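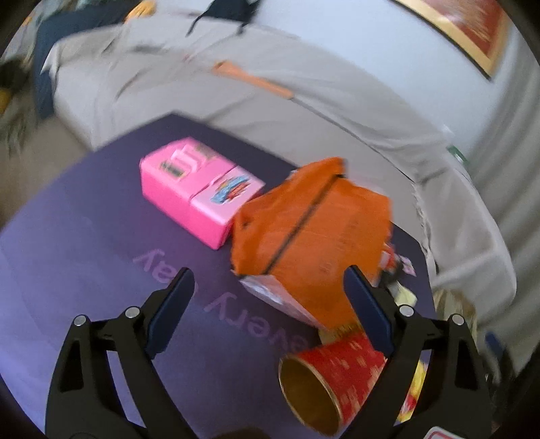
Trondance : l'effet « Veille longue » se cumule-t-il entre deux explorateurs ?

Forum > Jeux de plateau > Règles et clarifications

carton_gris
Bonjour,
Question de règle sur Trondance, version boîte, livret révisé. En phase d'exploration, un joueur qui termine son déplacement dans une salle portant le symbole Veille pioche une carte Présage et peut la remettre sous le paquet en dépensant 2 points de lucidité. La carte Veille longue réduit ce coût de 1. Si deux explorateurs présents dans la même salle ont chacun Veille longue, le coût tombe-t-il à 0, ou la réduction s'applique-t-elle une seule fois ?
Le livret dit seulement : « les effets de cartes identiques ne se cumulent pas sur une même cible ». Tout dépend donc de ce qu'on appelle la cible.

mortaise
La cible est la carte Présage piochée. Il n'y en a qu'une, donc une seule réduction. Coût final : 1.

hexalog
Pas d'accord. Veille longue est rédigée ainsi : « Tant que vous êtes dans une salle Veille, le coût de renvoi est réduit de 1. » Il n'y a aucune cible au sens du livret, l'effet modifie un coût. Le lexique définit la cible comme « l'élément désigné au moment où l'effet est joué ». Or un effet permanent n'est pas joué, il s'applique. La clause de non-cumul ne concerne pas ce cas et le coût est de 0.

mortaise
Avec cette lecture, la clause ne s'applique à aucun effet permanent du jeu. Prends Lanterne sourde et son bonus de déplacement : deux exemplaires chez le même joueur donneraient 2 cases de plus. La section des erreurs fréquentes, en fin de livret, l'interdit explicitement.

hexalog
Elle l'interdit pour deux exemplaires chez le même joueur. La question porte sur deux joueurs différents.

carton_gris
Je précise que c'est le cas rencontré hier soir : partie à 3, deux joueurs avec Veille longue, le troisième traître depuis le deuxième palier. À coût nul, les deux survivants restaient dans la salle et renvoyaient tous les Présages. Le paquet n'avançait plus et le traître ne pouvait plus déclencher son scénario. On a arrêté là, faute d'accord.

ombre_portee
Avant le débat sur la cible, il y a un point de séquence. Le coût est payé par le joueur actif. La carte de l'autre explorateur dit « tant que vous êtes dans une salle Veille », et ce « vous » renvoie au propriétaire de la carte. Est-ce que son effet réduit le coût payé par quelqu'un d'autre ? À mon avis non. Chacun bénéficie de sa propre carte, point. Coût : 1 pour chacun, à son tour.

hexalog
Le « vous » conditionne l'activation. Le bénéfice est écrit à la forme impersonnelle : « le coût de renvoi est réduit ». Comparer avec Main courante : « votre coût de déplacement est réduit de 1 ». Là il y a un possessif. Si l'auteur avait voulu limiter Veille longue à son propriétaire, il aurait écrit « votre coût de renvoi ».

ombre_portee
Cela suppose une rédaction homogène dans tout le jeu. Le livret révisé emploie « pièce » et « salle » pour la même chose d'une page à l'autre. Je ne fonderais rien sur un possessif.

tuile_7
Quelqu'un a-t-il la version anglaise sous la main ? La traduction française a déjà posé problème sur les jetons de brume.

mortaise
Texte anglais de la carte : "While you are in a Vigil room, your dismissal cost is reduced by 1." Il y a bien un "your".

hexalog
Première ou deuxième impression ?

mortaise
Deuxième. Je n'ai pas la première.

hexalog
Alors ça ne tranche que pour la deuxième. La boîte française a été traduite sur la première, on le voit au nombre de cartes Présage annoncé au dos du livret.

tuile_7
Pour information, le module numérique (celui de la table virtuelle Jerkura, pas le portage officieux) applique la réduction une seule fois et uniquement au joueur actif. J'ai vérifié dans le script : le coût est calculé à partir de la main du joueur actif, avec un plancher à 1.

hexalog
Un script n'est pas une source de règle. Le même module a longtemps autorisé l'échange d'objets en diagonale.

tuile_7
Je ne le présente pas comme une source. C'est un indice sur la lecture retenue par les gens qui l'ont programmé, et le plancher à 1 ne sort pas de nulle part.

carton_gris
Le plancher à 1 figure-t-il quelque part dans le livret ?

ombre_portee
Oui, mais pas dans le chapitre exploration. Encadré de l'extension Kelmendi, partie « Compatibilité avec le jeu de base » : « Un coût en lucidité ne peut être réduit en dessous de 1, sauf mention contraire. » La question est de savoir si cet encadré vaut quand on joue sans l'extension.

mortaise
Il vaut. La compatibilité concerne par définition le jeu de base.

hexalog
Il concerne le jeu de base joué avec l'extension. Sans Kelmendi sur la table, ses règles n'existent pas. Sinon il faudrait acheter l'extension pour connaître les règles de la boîte principale.

tuile_7
Sur le plan statistique, j'ai simulé 300 parties à trois joueurs avec un programme maison (joueurs automatiques, stratégie très simple, donc à prendre avec réserve). Avec un coût de 1, le traître l'emporte dans un peu moins de la moitié des cas. Avec un coût de 0 et les deux cartes Veille longue sorties avant le deuxième palier, il ne gagne pratiquement jamais. Le blocage signalé par carton_gris est systématique dès que les deux survivants atteignent la même salle Veille.

ombre_portee
Tes joueurs automatiques quittent-ils la salle pour chercher des objets ?

tuile_7
Non. Ils y restent tant que le renvoi est gratuit. Un humain qui veut gagner ferait pareil, les survivants n'ayant qu'à tenir 10 tours dans ce scénario.

ombre_portee
Dans ce scénario oui. Dans celui du puits, rester immobile fait perdre. Il faudrait relancer par scénario.

tuile_7
Le programme ne gère pas le puits, le déplacement vertical n'est pas codé.

hexalog
Je ne conteste pas que le coût nul soit mauvais pour l'équilibre. Je dis que c'est ce qui est imprimé sur la carte française. Une règle peut être claire et déséquilibrée.

mortaise
Elle n'est pas claire, on en est au vingtième message.

grisaille
Au festival de Plenville, à la table de démonstration, on jouait avec un plancher à 1 dans le jeu de base seul. L'animateur l'annonçait à la mise en place, au moment de distribuer les jetons de lucidité. Je ne sais pas s'il tenait ça de l'éditeur ou de sa propre pratique.

carton_gris
Merci à tous. Pour ma table, je retiens ceci :
- la réduction ne profite qu'au propriétaire de la carte ;
- plancher à 1 avec ou sans Kelmendi ;
- le renvoi reste limité à une carte par tour de joueur.
On rejouera la partie avec ces trois points. J'ai écrit à l'éditeur par le formulaire du site et je mettrai la réponse ici si j'en reçois une.

hexalog
Le troisième point est déjà dans le livret, chapitre exploration, dernier paragraphe. Pour les deux premiers, note-les comme variante dans le titre du sujet, sinon on va les citer comme règle officielle.

carton_gris
Je ne peux plus modifier le titre. Si un modérateur passe, merci d'ajouter « variante ».

mortaise
Question liée, tant qu'on y est : si un explorateur renvoie un Présage et que le paquet est vide en dehors de cette carte, est-ce qu'elle est repiochée au tour suivant ou est-ce qu'on mélange la défausse d'abord ?

ombre_portee
Elle est repiochée. On ne mélange que si le paquet est vide au moment de piocher, et là il contient une carte.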